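솜분, 손목 소품 정리 코너 새로 열어… 낡은 팔찌 줄 갈이도 받는다

생활소품점 솜분(Somboon)이 9월부터 매장 안쪽에 손목 소품 정리 코너를 운영한다. 팔찌와 손목시계, 스프링 머리끈, 집게핀처럼 매일 쓰고 아무 데나 벗어 두기 쉬운 물건을 한곳에 모아 보관하는 방법을 소개하고, 여기에 맞는 바구니와 받침 천을 함께 판매하는 공간이다.

코너는 오전 11시에 문을 열어 저녁 7시에 닫는다. 계산대 뒤편 벽을 따라 낮은 탁자를 놓았고, 탁자마다 현관, 화장대, 침대 옆 등 실제 집에서 소품을 벗어 두는 자리를 정해 꾸몄다. 솜분은 지난봄 매장을 찾은 손님 500명에게 외출 후 팔찌와 시계를 어디에 두는지 물었고, 그 답을 바탕으로 자리를 나눴다고 밝혔다. 가장 많이 나온 답은 화장대 위였으며 세면대 옆, 식탁이 뒤를 이었다.

매장 측이 권하는 방법은 단순하다. 먼저 가지고 있는 소품을 천 위에 전부 꺼내 놓는다. 구슬 팔찌와 끈 팔찌는 서로 얽히기 쉬우므로 따로 나누고, 시계는 버클을 채워 고리 모양으로 세워 둔다. 머리끈은 팔찌와 섞지 않는다. 자주 쓰는 것만 바구니에 담고 나머지는 뚜껑 있는 상자에 넣어 서랍으로 옮긴다.
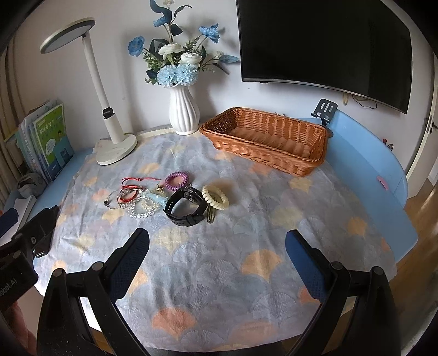
바구니는 생활용품 업체 클레르몽(Clermont)이 공급한다. 손바닥만 한 것부터 수건을 접어 넣을 수 있는 크기까지 7종이며, 화장대용으로는 바닥이 넓고 높이가 낮은 것을 추천한다. 깊은 바구니에 작은 물건을 넣으면 아래쪽에 깔린 것은 찾지 않게 된다는 것이 매장의 설명이다. 엮은 틈이 넓은 제품을 고를 때는 작은 장식이 빠지지 않도록 바닥에 천을 한 장 까는 편이 좋다.

받침 천은 구른덴(Gurnden)의 자투리 원단을 잘라 만든다. 무늬는 입고 때마다 달라지고 같은 무늬를 다시 주문할 수는 없다. 첫 입고 물량은 100장이다. 세탁은 찬물 손세탁을 권하며, 처음 빨 때는 물이 조금 빠질 수 있어 흰 빨래와 따로 빨아야 한다. 가장자리는 박음질이 되어 있지만 세게 비벼 빨면 올이 풀릴 수 있다.

고무줄이 늘어나거나 끊어진 구슬 팔찌는 줄 갈이를 맡길 수 있다. 비용은 끈 재료비 1,000원이고 공임은 받지 않는다. 구슬은 한 알도 빠짐없이 작은 봉투에 담아 가져와야 하며, 매장에서 모자란 구슬을 채워 주지는 않는다. 매듭 팔찌와 금속 체인은 접수하지 않는다. 맡긴 팔찌는 보통 다음 날 오후에 찾을 수 있고, 손님이 몰리는 때에는 하루 이틀 더 걸린다.

머리끈 관리법을 적은 안내지도 코너에 비치된다. 늘어난 스프링 머리끈은 따뜻한 물에 잠시 담갔다가 그늘에서 말리면 어느 정도 줄어든다. 다만 소재에 따라 색이 변하거나 표면이 끈적해질 수 있어 한 개만 먼저 해 보는 것이 안전하다. 집게핀은 벌린 채로 두지 말고 다문 상태로 보관해야 스프링이 오래간다.

시계줄 손질에 쓰는 마른 천과 솔은 브룰토(Brulto) 제품을 들여놓았다. 매장에서는 여름에 땀이 밴 줄을 그대로 서랍에 넣으면 냄새가 남는다며, 벗은 뒤 안쪽 면을 한 번 닦고 바람이 통하는 곳에 두라고 안내한다. 시계 수리나 배터리 교체는 하지 않는다.

새 코너는 예약 없이 이용할 수 있다. 쓰던 바구니나 상자를 가져오면 직원이 칸을 어떻게 나누면 좋을지 함께 봐 준다. 이 상담은 무료이고 물건을 사지 않아도 받을 수 있다. 주차장이 좁은 편이라 솜분은 대중교통 이용을 당부했다. 10월에는 목걸이와 귀걸이 보관용품을 추가로 들여올 예정이며 품목과 가격은 입고 전에 매장 게시판에 공지한다.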